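Fake parking attendant scam

The fake parking attendant scam is a kind of street fraud in which a person with no connection to a parking lot stands at its entrance, collects cash from drivers and leaves before anyone checks. It turns up mostly near arenas, fairgrounds and concert halls, and I've been keeping this entry going for the Arevville local wiki ever since I paid one of these guys myself (more on that further down). Other names for it are lot jacking, vest fraud and, in Promurville, "the cone trick."

How it works

The basic version needs a safety vest, a flashlight and a lot that happens to be open and unstaffed. Bank lots, church lots and office lots are the favorites, as they empty out right when the event crowd rolls in. The fake attendant waves cars in, takes the money through the window and points to a space. Some hand over a raffle ticket torn off a roll, and I have to say the raffle ticket is a nice touch – it feels like a receipt when you're in a hurry!

There are a few variations. In one, the lot is real and paid for by machine, and the scammer stands in front of the machine with a handwritten "out of order" sign. In another, two people work together, with one down the block telling drivers that the main garage is full. A newer version uses a sticker with a payment code slapped over the real one on the pay station, so there's no person there at all. I go back and forth on whether that last one belongs in this article or in the one on payment code fraud, but for now it stays.

What it costs drivers

The cash is usually the smaller part of the loss. Drivers come back to find a ticket on the windshield, or no car, and the towing bill goes to them whether or not they paid somebody. A busy concert night at the Trunement Arena can bring some 1,000 cars looking for space on the side streets, so it doesn't take long for one person in a vest to do pretty well.

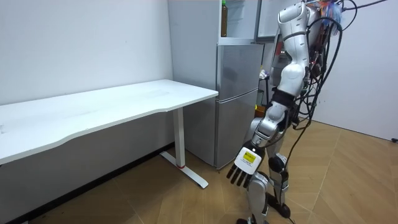 Telling a real attendant from a fake one is harder than the police flyers make it sound. The usual advice is to look for an ID badge, and sure, look for one, but a lot of real badges are hopeless from a driver's seat. Plenty of genuine parking permits are small and faint and clipped to a jacket in the dark. I've had better luck asking questions. What's the name of the company? What time does the lot close? Can I pay by card? A real attendant has heard all of it before and will answer without much fuss.

Around Arevville

The Lysenko lot, across from the arena's north doors, is the best-known spot locally. It belongs to an office building and has no evening parking whatsoever, though the sign saying so is behind a tree for half the year. I paid 12 dollars there one March evening before a hockey game, got a pink raffle ticket, and came back after overtime to an empty space. Chie Nishimura, who runs the copy shop on the corner, told me she'd watched 3 cars go up on the hook that night. The building has since put a chain across the entrance after business hours, and as far as I know it's still there.

In Promurville the trouble is mostly at the fairgrounds, where homeowners on the nearby streets legally rent out their lawns. That makes things murky, because a kid with a cardboard sign may well live in the house behind him. The usual local habit is to knock on the door first.

If it happens to you

Call the towing company before anything else, as storage fees often go up by the day. Keep whatever you were handed, raffle ticket included, and write down what the person looked like and the time you paid. The police non-emergency line will take a report. Getting the cash back is rare (I never saw mine), but some lot owners will drop their part of the fee if you send them the report number.

See also: Counterfeit parking permits; Payment code fraud; Predatory towing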